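Why Does Cardboard Have Waves Inside?

Find an old box and look at the cut edge of one of its flaps. Between two flat sheets of brown paper there is a third sheet, folded into tiny waves. Paper makers call these waves flutes, and the whole sandwich is called corrugated board.

A single sheet of paper bends as soon as you pick it up. Fold it back and forth like a fan and it gets much stiffer. Try it. Lay a flat sheet across two cups and put a coin on it, and the paper sags. Fold the same sheet like a fan, lay it across the cups again, and it will hold a whole pile of coins.

The waves work like a row of little arches. When something heavy pushes down, each arch passes the push along to the ones beside it. The flat sheets on the outside stop the waves from spreading apart. The spaces in the middle are full of air, so the board stays light, and it squashes a little when it gets bumped.

How it is made

Most cardboard starts as wood or as old paper. At the Sokeck mill in the town of Saarela, workers mix old boxes with water in a giant tub. The tub has a spinning blade at the bottom, and the mix turns into a gray-brown soup called pulp. Screens catch the staples and bits of tape.

The pulp is sprayed onto a moving wire belt. Water drips out, rollers squeeze out more, and hot drums dry what is left. The new paper is wound onto rolls. One big roll at Sokeck weighs 3,327 pounds, more than many small cars.

Next comes the corrugator. Steam softens the middle paper, and two rollers with teeth like gears press it into waves. Glue made from starch goes on the tips of the waves, and the flat sheets are stuck on. The starch often comes from corn or potatoes.

Elsa Sjöberg runs the corrugator in the mornings. "You can smell the starch from the parking lot," she says.

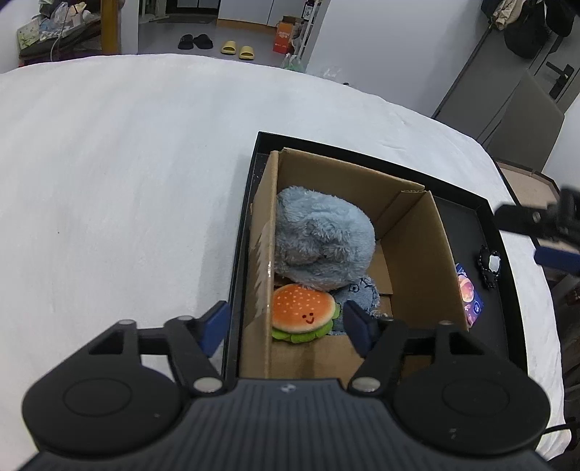 A box begins as one flat piece called a blank. A machine cuts the outline and presses in lines where the folds will go. One side is glued, and the box is shipped flat to save room. Somebody opens it up later and tapes the bottom.

Paper fibers get shorter each time they are recycled, so mills often add some new fiber to the mix. Greasy pizza boxes are a problem, because oil does not wash out of pulp. Check the rules where you live before you put one in the bin.

Words to know

Flute: one of the waves inside corrugated board.
Pulp: wood or paper fibers mixed with water.
Blank: a flat piece of board before it is folded into a box.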